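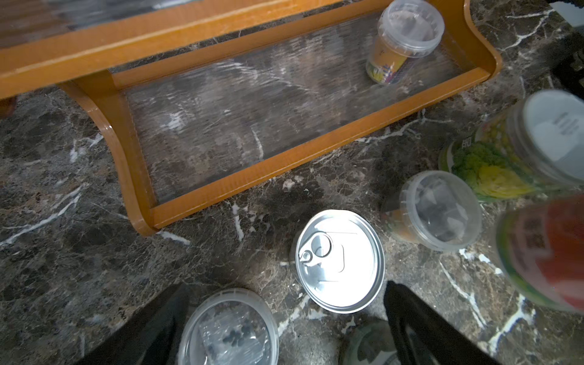 Fig. 1. Wrist view, with a pull-tab can between the two fingers.

Course notes, unit 2: comparing grippers on the Drultard bench

Welcome back, everybody, and thank you for bearing with the room change (I do know the Durthorpe building is a long walk). In this unit we try two sets of fingers on the same arms, the plain Clivberg jaws and the padded Oyelaran ones, and we look hard at what each of them does with ordinary round packaging. Read section 37 of the lab manual before you come, please, and bring your own log sheet!
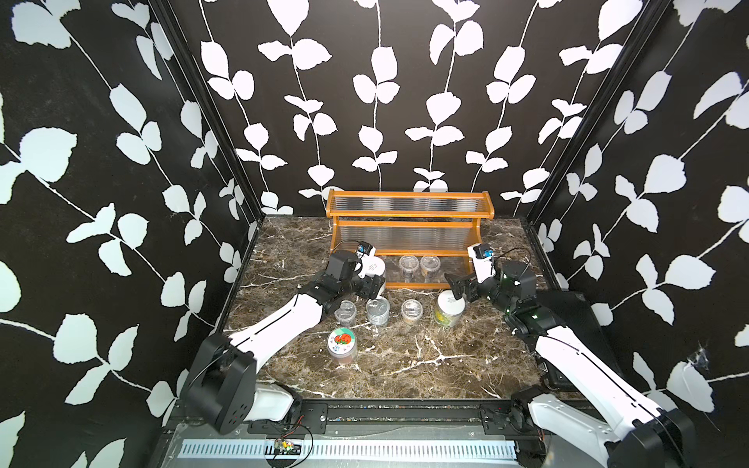 R. Oyelaran

Both arms are bolted to the front rail, and either one may do the lifting, but pick one and stay with it for a full set of 20 grasps. I like to begin with a white round container, held up before the rack the way the left arm has it, and then go on to the tin and the jars. Write down the finger opening before you close, and watch your cables when the wrist turns.

Approach angle matters more to a parallel gripper than most students expect, and a jar you can take easily from above may be a real nuisance from the front. My own best run with the padded fingers was 84 percent, and nearly all my misses were on shelves. Do spend some time on the big jar lying on its side on the middle shelf, with its tomato lid facing out, and plan a grasp across the body as well as one at the lid. Enter the two as separate rows, and hand in your sheets by May 4, 2026.

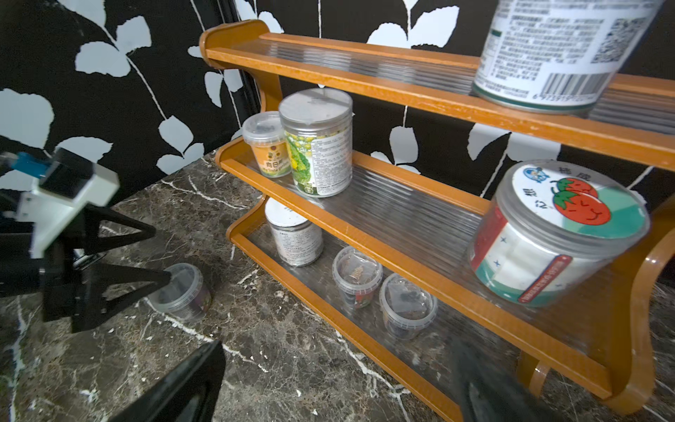
Shelf spacing limits us as well, and I'd ask you to work out your finger clearance on paper before moving anything. Start with the open countertop, where the small lidded cup beside the rack gives you plenty of room, and then try the same sort of cup on the bottom shelf, with a rail to get over and a neighbor right beside it. Go slowly on that one, and keep a hand near the stop button.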